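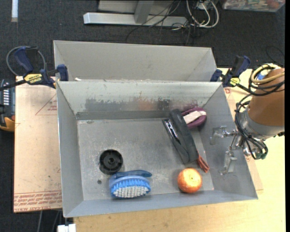
Saturday, September 4, 2021

So I finally sat down with the budget for the second picking cell, and wow, I should have done it back in March. The first one grew by accident. I'd buy a thing, find out it needed another thing, and stick the receipt in a drawer. When I emptied the drawer last night it came to $1,866, and that's without the arm!

Most of it went on stuff I never put on any list. Tubing, cable, spare finger plates, a second gripper from Jarnby that I ordered in a panic (it's still in the box). The metal bins were cheap and I'd buy those again tomorrow. Same with the bar clamps - I started out with Irwins on the rim and I see no reason to change.

For the new cell I'm giving myself $400 for everything around the arm, plus $235 set aside for a proper bench top. Virgil Neagu thinks the bench money should go into cable management instead, and he may have a point. I have cables all over the carpet and I'm sick of stepping over them.

Test objects get no budget at all. A stapler, a scrub brush, a piece of fruit - the kitchen and the desk drawer cover it.

Still waiting on the Hallisley quote for the controller. They said 11 days, so I'm holding off on the Prieto order until it comes in.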